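Working rules for the CPU swap cell, Eddale bench. They apply to anyone recording or replaying runs on the desktop tower task. Maintained by Yamuna Joseph; last changed in March.

## Contents

- 326 runs, 43 of them marked `aborted`
- one workspace view and one wrist view per run
- operator notes as plain text

## Before a run

1. Unplug the tower and hold the power button for 30 seconds.
2. Lay the case on its side, board facing up, with the side panel off.
3. Set the fixture plate to the left of the case.
4. Check the gripper screws by hand – a loose one ends the session.

## During a run

- Nothing goes into the socket until the loading lever is fully up.
- Hold the processor by its edges. Fingertips stay off the contacts.
- Keep hands out of the case while the arm is enabled.
- If a cable crosses the socket, pause and log it as `cable_over_socket`.

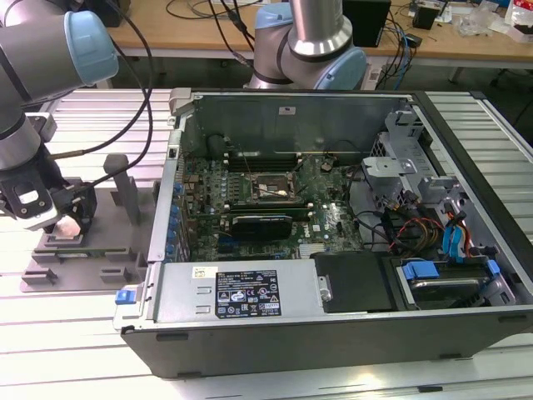
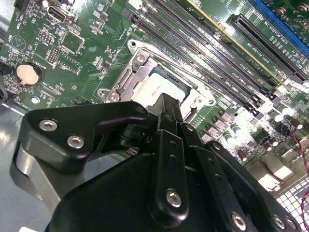
Tower and board above, tower again and the processor in its holder below. 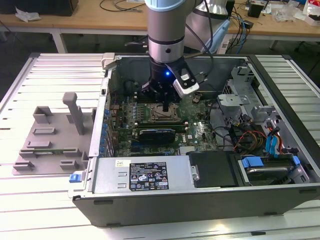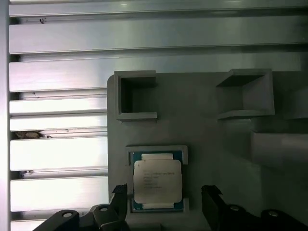 Jairo Rivadeneyra objects to the pause rule: "Pausing for every cable throws away the cases a policy most needs to see. Tag them and keep going, and stop only if the gripper is within a finger's width." The rule stays as written until the Walczak review, but paused runs are now kept in the set.

## After a run

- Open the fingers, retract, then disable the arm.
- Write the note before starting the next run.
- Bent socket pins go in `damage.csv`, with the board number.

## Known gaps

Force readings are missing from the first 43 runs. Lighting was not held constant, and glare on the heat spreader makes the print hard to read in places.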